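Nillow Lagos anti-fatigue mat, review after a year at a standing bench

Reviewed by Cristóbal Zapata
Apr 3, 2024

The Lagos is a one-piece polyurethane foam mat sold for workshops, kitchens and standing desks. I bought the large size in charcoal for a bench where I stand most of the day on sealed concrete. It replaced a Celtix gel mat that had split along one seam.

Out of the box the mat weighs 2564 g on a kitchen scale. The long side measures 1315 mm, which is 5 mm short of the stated length. The edges are bevelled on all four sides and lay flat after two days. The short edges took longer than the long ones, and I weighed them down overnight with paint tins.

Firmness is the main difference from the Celtix. The gel mat let my heels sink until they were close to the floor. The Lagos compresses less and recovers faster, and after a year the spot where I usually stand is 2 mm thinner than the corners, measured with calipers and a straight edge. In thin-soled shoes it feels hard for the first week. In work boots I noticed no break-in period.

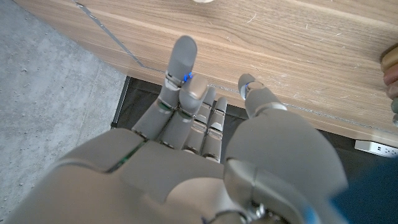
Grip depends on the floor. On clean concrete the mat stays put. On concrete with fine sawdust it creeps forward, roughly a hand's width over a week, and has to be lifted and the underside wiped. I tried it on vinyl in the laundry as well and it did not move.

Cleaning is simple enough. Dish soap and a soft brush remove most marks. Wood glue peels off once dry. Oil-based stain does not come out, and methylated spirits dulled the colour of the surface without shifting it. The texture is shallow, so grit sweeps off easily, but the mat shows every pale footprint.

Castors are a problem. A loaded stool left dents that were still there three days later — the maker's leaflet does warn about this. Anyone who alternates between sitting and standing should look at the Irnumer board, a stiffer product with less cushioning.

The smell on unpacking was moderate and gone within a week with the door open.

Rating: four out of five. I took a point off for the creep on dusty floors.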